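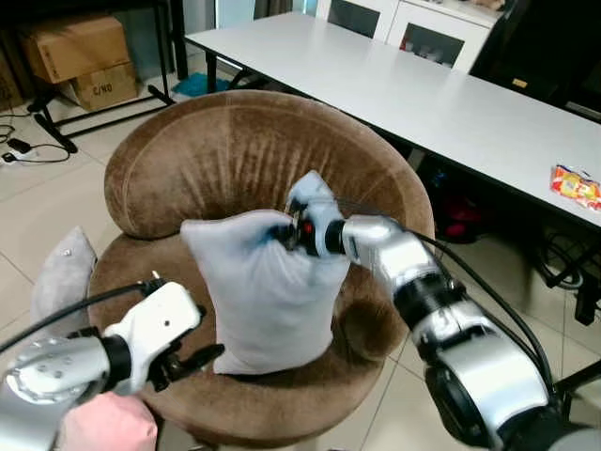
Week 6 notes: Can a machine tidy the living room yet?

Thursday, November 7, 2019

These are the notes for this week's session, typed up more or less the way I talk, so forgive the wandering. The reading was the first half of the Budden packet (the chapter on soft things). If you only skimmed it, go back and do the part on grasping, because I'm going to lean on it hard next week.

1. Where we left off

Last time we did rigid parts. Boxes, bolts, mugs, the brackets from the Vastthorpe line. I told you that if you know the shape of a part and you know where it is, the rest is mostly geometry, and a few of you looked pleased about that. Sorry! This week the geometry goes soft.

A bracket has six numbers that tell you where it is: three for position, three for which way it's turned. Write them down and you've said everything the arm needs to know. Now do the same for a pillow. Where's the corner? Depends how it's slumped. How thick is it? Depends where you squeeze. Pick it up and all your answers change while you're holding it. That's what people mean when they call an object deformable, and most of what's in a house is deformable: bedding, clothes, towels, bags, the dog's blanket.

2. The pillow on the chair

I like this as a teaching case. You have a light blue-gray pillow on the seat of a brown velvet tub chair, and two arms with two-finger grippers. The right one has the pillow pinched at the top edge. The left one is open, close by, not touching.

Look at what the pinch does to the fabric. It bunches up around the fingers. So the "corner" your planner was so proud of finding has turned into a little knot of cloth, and the rest of the pillow can do more or less what it likes underneath. With one pinch you control one spot. If you want to say which way the pillow faces, you probably want a second contact, and that's the obvious job for the other hand.

Then there's the chair. Its back wraps around the seat in a horseshoe, so you can't come in from just anywhere. From the top is easy. From the side, you have to think about where the forearm goes, and the forearm is a lot fatter than the fingers. People forget this all the time. I've watched student plans where the fingertips trace a lovely path and the elbow goes straight through the furniture.

And velvet! Velvet has a pile, so it changes shade depending on how it's been brushed. The lighter streaks on that chair are nothing to us, but a vision system that leans on color to find edges may well draw a line right there. Keep it in mind for the lab.

3. "Tidy" is a terrible instruction

Suppose I ask you to tidy a chair with a pillow on it. You'd stand the pillow against the back, maybe give it a thump, and go make coffee. You'd know when to stop. How do you write that down?

Some tries from last year's class:

- Pillow is on the seat. (It could be on the seat and folded in half.)
- Pillow is on the seat and touching the backrest. (Could be upside down with the zipper showing.)
- Pillow matches a photo of a tidy chair. (Whose photo? How close a match? Does it fail if the sun moves?)

I don't have a favorite. The third one is what many people reach for now, and it works better than it has any right to, but somebody still has to choose the photo and the cutoff. When you read a claim that a system does a chore so many times out of so many, hunt for the sentence that says what counted as done. If you can't find it, write that in the margin of your notes and lower your opinion a bit.

4. A bit of arithmetic

We did this one on the board and I went too fast, so again, slowly.

Say a household has 14 small pick-up-and-put-back jobs a day (pillows, shoes, a towel, whatever). Say the machine gets each one right 34 times out of 35. Sounds great, right? But that's one miss every two and a half days. Over a year you have 5,110 jobs and 146 misses. Some of those are a pillow on the floor, and you shrug. Some of them are a pillow on top of a lamp.

Now the shop floor. One cell, 600 parts a shift, same success rate. You get a little over 17 misses per shift. No plant manager would put up with that, and they don't have to, since they can do what you can't do at home: change the world to suit the robot. Add a fixture. Paint the tray. Put the part in the same spot every time. That's the real reason the factory is ahead. The arms aren't so different, but the room is on their side.

Try it at home with a different number of jobs and see how good the machine has to be before you'd stop checking up on it. My own answer is one miss a month. I'm told I'm fussy.

5. So, yet?

My view, and you're welcome to argue with it in section: single moves, yes, quite often. Pinch, lift, shift, let go. Whole chores in a room the machine has never met, no, and I'd be wary of anybody selling one this year. The gap is mostly made of boring stuff: noticing that the grip slipped, noticing that the thing is already done, getting around a chair leg, cords on the floor, knowing when to give up and ask.

The boring stuff is also where the good projects are (hint).

6. For next week

Read the Texier handout, all of it, including the appendix on slip. It's short.

Do the home exercise: pick up a pillow with one thumb and one finger, eyes open, and put it back on a chair so that it stands up. Then do it with your eyes shut. Then do it with two hands, thumb and finger only on each. Write half a page on when you used touch and when you used sight. Please don't use your palm or your knee, I can tell from the write-up.

Project groups: one paragraph on your chosen chore, with your definition of "done" in a single sentence. Lason lab, usual time. Bring it on paper.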